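Week 3: Why Old Things Look Old (and why we like them that way)

Welcome back, everyone, and thank you to those of you who brought in a teapot lid, a door handle or, in one case, a whole stair tread! Last time we talked about patina, the slow change that comes over a surface with handling and years. This week we go on to wear, its rougher cousin, and I'd like you to keep in mind that the two overlap a good deal more than the textbooks let on.

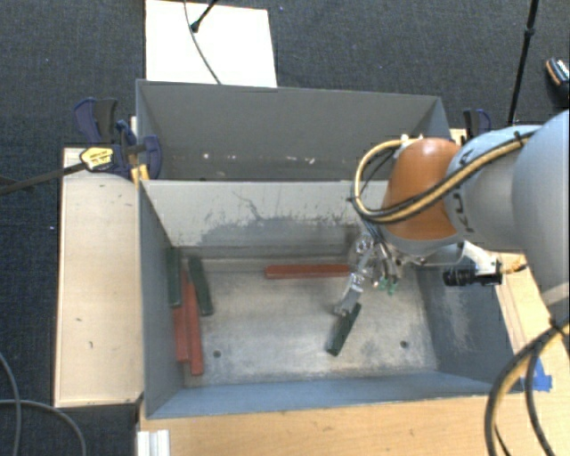
Whiteley, 10 October 2023

Scuffs and scratches gather where things rub. A dividing wall in a metal bin will take marks along its lower part, and a church step dips in the middle, where 500 years of feet have gone up and down it. When you look at a worn object, try asking which parts have been left alone – they can tell you just as much, and I find students nearly always forget them.

Please read pages 80 to 91 of the course reader, which cover polish, grime and the long quarrel over whether old brass ought to be cleaned (I have my own views, as you'll hear). Then choose one thing at home that you use every day and write a page on its surface. Don't clean it first!

Lesia Melnychuk will be taking the session on leather and cloth, in room 8 as usual.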